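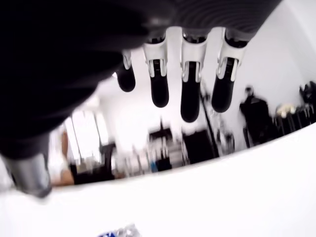 Switching from judo to BJJ at 41, dumb idea?

matside_mo
Did judo as a kid and came back to it in June. My knees hate it. There's a BJJ place in Drikamdale that does a beginner class Wednesday nights, 13 people on the mat when I went to watch. Anybody made the jump? I don't want to lose my throws.

Skukby
Do it! I switched two years ago and I love it (my wife says I never shut up about it). Your grips will carry over big time, and you'll be the only one in the room who can fall down properly.

cowie_grappler
Gonna disagree. Most beginner classes start on the knees, so your standing game goes rusty fast. I'd stay in judo and ask your coach for more groundwork — mine was happy to.

Skukby
Depends on the gym though. Ours starts standing every week.

cowie_grappler
Then yours is the odd one. I've trained at 2 and neither did.

matside_mo
The coach there is Cameron Moncrieff, if anyone knows him. He said they do takedowns in the second half.

hipthrow708
Trained with him for a while. Good guy, very patient, lets you tap early without making a face. Parking is awful, so get there before 6:30. And tape your fingers, the gi grips will chew them up.

matside_mo
OK, I'm going to try a month and keep judo on Saturdays. Does my judo gi work or do I need a new one?

hipthrow708
Judo gi is fine to start. Baggy sleeves, but whatever.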